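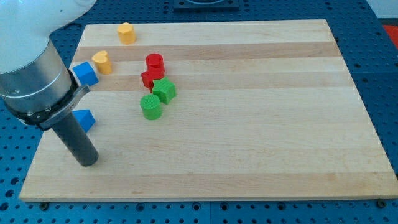 About Skirkance

We help small shops and school labs plan for their first robot arm, and we do most of that work sitting at somebody's kitchen table or break room with a pot of coffee and a pad of paper. Dwynwen Landeg started the business in Flurnadbridge after years of buying equipment for other people (and, she will gladly tell you, after paying for a few things that never came out of the crate).

The arm is usually the part folks have already priced. What they come to us for is everything else: the table it bolts to, the gripper, spare fingers, guarding, an electrician, training, and the weeks when the thing is in the building but not earning its keep yet. Edem Aidoo has built a planning sheet that walks you through all of it, and we're awfully proud of that sheet! On a typical first project we ask you to set aside 70 percent of the money for equipment and hold 30 percent for setup and surprises.

In our own workroom we like to start visitors off with plastic blocks on a maple board. A cube, a cylinder and a heart all ask something different of a gripper, and an hour of that will often change what a person puts on their shopping list. Bring your own parts too, please, the odder the better.

Cecilia Mahama handles quotes and lease comparisons, and Iddrisu Quartey looks after our school customers, whose budget years close in June and who tend to call us in a hurry. We don't sell arms and we don't take commissions from anyone who does. A first planning visit is $1000, and that includes the written budget and one round of changes after you've slept on it.

Stop in any weekday at 1019 Laryea Street, or give us a call and ask for Bernice Annan.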